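Drameo Community Workshop
Progress report to the Balow Fund
Nov 5, 2025

Hello again, and thank you for the second payment, which landed just when the hardware store bill did.

You asked for something shorter than last time and with more about what we've been doing day to day, so I've left the budget tables to the separate sheet and will just tell you how it's going. The grant, as a reminder, is for the cleanup and waste side of the workshop: bins, liners, sorting, the signs, and getting the benches into a state where people want to sit down at them. It sounds small when I write it out like that, but it has changed the place more than the new lathe did (and I love the new lathe!).

Where we were

When I wrote the application we had two big trash cans by the back door and that was it. Everything went in them: offcuts, coffee cups, sanding dust, the odd perfectly good clamp. If you were working at the far end you made a pile on your bench and promised yourself you'd carry it over later, and later was usually the next person's problem. The evening sessions were the worst. I'd come in the following morning and spend the first part of my day clearing other people's sawdust before I could unlock the tool cabinet.

Bins

All the bench bins are in. We bought 40 of them from Andis, round ones, small enough to stand on the bench while you're working and go underneath when you aren't. I had wanted square bins, I'll admit, because they sit better in a corner, but the square ones in that size were nearly twice the price and the lids were flimsy. Round has turned out fine. They're easy to wipe and easy to carry in one arm, and no one has complained about the shape except me.

The floor bins for wood and metal are also in place, 6 altogether, spread down the long wall. They're the heavy kind with wheels. One arrived with a cracked wheel and Andis replaced it without any fuss, though it did take them two tries to find our loading door.

Liners

I could write you a whole report on liners. We started with the thin white ones, the kind you'd put in a bathroom, and they were hopeless. They slipped down inside the bin the first time anything heavier than a paper towel went in, and then you had glue and shavings sitting against the bin itself, which defeats the whole point of having a liner. We went through two boxes before I gave up.

Next we tried a clear recycled bag from a supplier a member recommended. Nice bags, strong enough, but they were cut for a square bin and had so much spare plastic at the bottom that people kept thinking the bin was already half full. So now we're on plain black bags, a size bigger than the bin calls for, and I'm much happier. The extra length is what does it. You can turn a good deep cuff over the outside and it stays put.

We've also written down how to do it, because every person who learned to line a bin at home learned a different way. Ours goes like this. Shake the bag open first, well away from the bench if there's dust on it. Push the bottom down with your fist until it touches. Fold the top outward over the rim, all the way round, and pull it down the outside a good hand's width. Then go round once more and press the inside against the wall of the bin so there's no pocket of air under it. If there's a lot of slack, gather it on the side facing you, where you'll notice if it starts to creep. Tie nothing until it's time to take it out.

I know how that sounds. But I timed myself being fussy about it and it's still less than a minute, and I haven't had to fish a bag out of the bottom of a bin since we put the card up.

Benches

The tabletops were in worse shape than I told you, mostly because I hadn't seen some of them bare in years. We scraped and cleaned every one. The pale tops came up beautifully. The two darker ones by the window have old stain in them that isn't going anywhere, and I've decided to stop minding. We set a rule that a bench starts the session with nothing on it that doesn't belong to the job, and people have been good about it. Mostly good. There's a certain mug I keep finding.

Setting up has gotten quicker too. The bin goes out in the middle of the bench first, lined and open, and the work gets arranged to suit it. I used to put it at the end, out of the way, and then watch everybody miss.
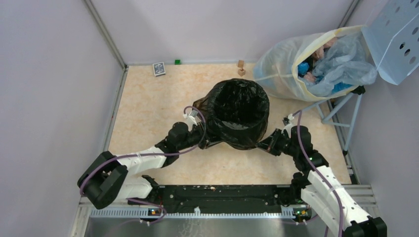

The next thing on my list is how full we let them get. Our first sign said to change the bag when it was full, and "full" means something different to every person who reads it. Some members change it when there's a handful of shavings in the bottom, which is wasteful, and some will press it down with both hands until the bag splits on the way to the door. We now say two thirds. That leaves enough bag above the trash to unfold the cuff, bring it up and tie it properly, and it keeps the weight down for anyone who has to carry it the length of the building.

Sorting

Slower than I'd hoped. Wood and metal are going well now that they have their own floor bins, and the scrap dealer takes the metal as it is. Mixed stuff is still mixed stuff. We tried colored tape on the bench bins to mark which was for what, but the folded bag covers the tape, which I really should have thought of beforehand! For now every bench bin is general waste and the sorting happens at the wall. I'd like to try tags that hang from the edge of the bench, and if those work I'll put them in the next report.

Sawdust has a happy ending, though. Selvanayagam Garden Supply, just down the road, will take clean, untreated sawdust for composting. We save it in paper sacks by the door and they pick it up on their regular run. They're strict about the "untreated" part and quite right too, so anything that's come off plywood or painted wood goes in the general bins.

Money

The details are on the sheet, but the short version is that we've spent 60 percent of the grant. Bins came in under what I'd guessed. Liners came in over, thanks to my two false starts, and the savings on one more or less paid for the other. The signs haven't been printed yet. I've been making do with cards in plastic sleeves, partly because I keep changing the wording and would hate to pay for a nice sign that says the wrong thing.

What hasn't worked

The end-of-session checklist. I made it too long. It had a line for every bin and every bench, and people signed the bottom without reading it, and I can't say I blame them. I've cut it down to half a page and taken off anything a person could see for themselves by looking around the room.

I also underestimated the storage. A case of liners takes up more shelf than you'd think and ours is currently living on top of the first aid cupboard, where the tall members can reach it and I can't. A low shelf by the sink would fix that. There's lumber enough in the rack to make one, so I'm not asking for money, only letting you know what we'll be up to.

What's next

Through the rest of November we'll be finishing the signs, building that shelf and trying the tags. I'd also like to run a short session for new members that covers the dull things all together: where the bins are, how to line one, what goes to the wall, when to tie up. It's been part of the safety talk until now and it gets lost after the bit about the table saw, for obvious reasons.

One question for you. The agreement says unspent liner money goes back at the end of the grant. Would you be open to our buying the next few months' supply in one order before then? Andis gives a better price by the case, and now that I know which bag we want I'd rather stock up than go through the sampling again. A yes or no by email is plenty.

You're welcome to visit any time, and the evening sessions are the best ones to see if you can manage the parking.

With thanks,
Workshop coordinator, Drameo Community Workshop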